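Subject: Re: [robot-club] Kitchen task, cells and lids

On Saturday Gerasimos Papadakis wrote:

> Could someone post where the kitchen task has got to? Wunell have asked whether we keep the tape grid for the final, and I can't tell from the notes which pots are in. Also, is the rice cooker staying?

Yes, the rice cooker is staying. It is an obstacle only, so no team has to open it or move it. The arm has to get to the pots without touching it.

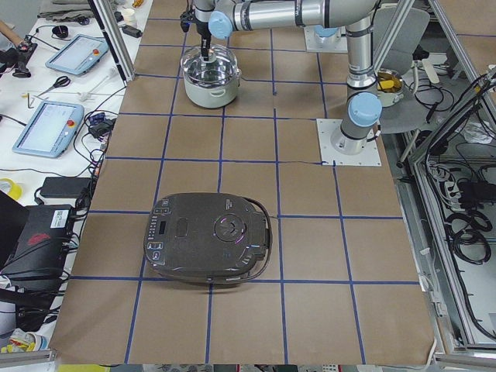

The Vungate team wanted it shifted two cells back. I'd leave it alone until they have tried the longer approach path. Their script is 478 lines now and most of that is going round the cooker.

Answers on the rest:

- Grid: we keep it. Teams give a cell for every pick and every place, and the wrist view is good enough to read the lines from. Please don't re-lay tape without telling the list.

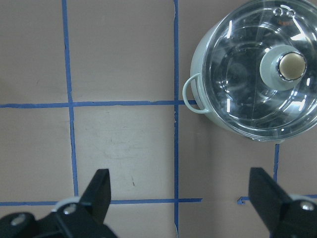 - Pots: the steel ones and the pale green one with the glass lid are all in. The strainer pot is in too, with the white ball as its load. Lifting by the rim is allowed.
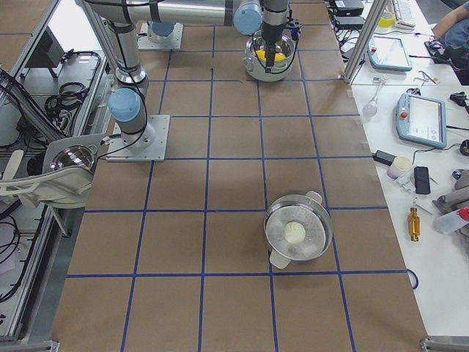
Kong asked about speed. The limit is 200 mm/s with anything in the gripper, and I would like that written into the rules before December.

Lids are still the weak part. The grip is on the knob only, and a lid that tilts on the way down is fine as long as it ends up inside its cell.
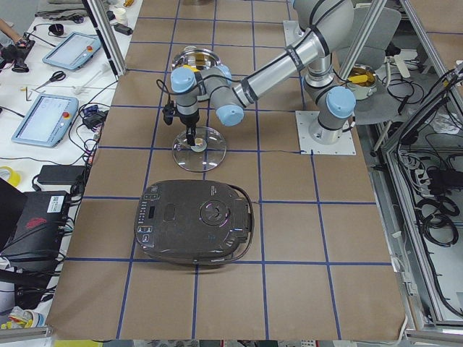

Lilov have logged 44 lid runs and want 15 more before we fix the scoring. I have said yes – please send the logs to the list as well as to me.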